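Print this release | E-mail this release

FOR RELEASE IN FEBRUARY

Flolia Wellness opens evening program for shift workers in Trurcombe

TRURCOMBE — Flolia Wellness will begin a new evening program this month for people who work nights, rotating shifts or split days. The program covers sleep, meals, gentle exercise and stress, and will run out of the company's rooms on the second floor of the Goossens building.

The program lasts 10 weeks. Each group has 22 places, and there will be two groups to start. One meets at 4:30 p.m., before most night shifts begin, and the other at 8 p.m. People whose shifts change from week to week can move between the two groups without giving notice.

"Most classes in town are at six in the morning or six at night," said Kirsten Turcotte, director of Flolia Wellness. "If you are on rotating shifts you make it to one in three, and then you stop going. We wanted something a person could finish."

Flolia ran a shorter trial last fall with 47 people, most of them from the hospital, the rail yard and the Zarner packing plant. Those who took part asked for more time on food and less on goal setting, and the schedule has been changed to suit.
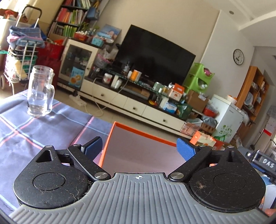

A glass of water within reach at the table.

Each session is 75 minutes. The first part is a talk with time for questions, and the rest is spent on stretching, breathing or light strength work. No equipment is needed. Chairs are available for anyone who prefers to do the exercises seated.

The sleep portion is led by Yvette Penner, a registered nurse who worked nights for most of her career. She will cover how to darken a bedroom, when to stop drinking coffee before a daytime sleep, and how to handle the switch back to a regular day on time off. Participants keep a simple sleep diary for the first three weeks and review it with her one on one.

Dietitian Annick Gill will lead the food sessions. Her part of the program deals with what to eat before, during and after a night shift, and how to pack meals that hold up in a lunch bag. She will also talk about shopping and cooking ahead when the rest of the household is on a different clock.

"Nobody needs a new diet at three in the morning," Gill said. "They need something in the bag that isn't from the vending machine."
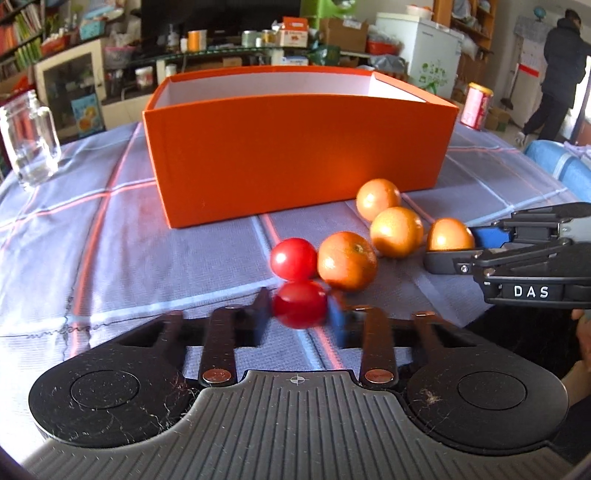
Healthy Eating

A printed meal planner comes with the program. It has four weeks of menus and can be started on any day. Vegetarian menus are included, and participants with diabetes or food allergies are asked to say so when they register so that Gill can speak with them before the first session.

The exercise sessions were put together by Dale Sutherland, a kinesiologist with Flolia. They are meant for people who are on their feet for long stretches, with most of the attention on hips, lower back and calves. A set of shorter routines can be done at home — the longest is 12 minutes.

The fee is $300 for the full program, including the planner and the sleep diary. A deposit of $50 holds a place, and the balance can be paid in two instalments. Receipts are provided for those with a health spending account at work. Participants should check with their plan to see what is covered. 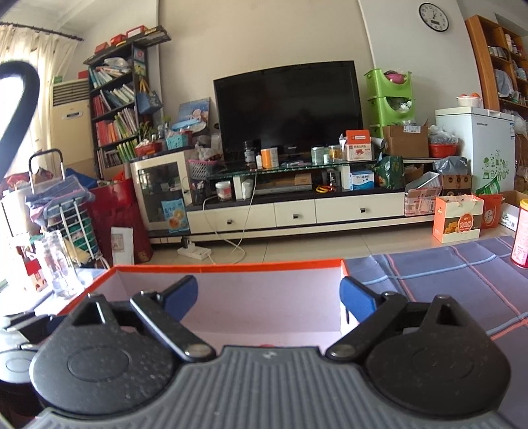
How to register

Registration is open now at the Flolia front desk or by phone. Employers who want to pay for staff places should contact Sheldon Gill, program co-ordinator, who can also arrange an information talk at the workplace. Anyone with a heart condition or a recent injury should speak with a doctor before signing up.

Media contact: Sheldon Gill, Flolia Wellness, Trurcombe

Print | E-mail

Recent releases
Flolia Wellness adds Saturday massage appointments
Yvette Penner joins Flolia as sleep educator
Winter walking group moves indoors
New hours at the Goossens building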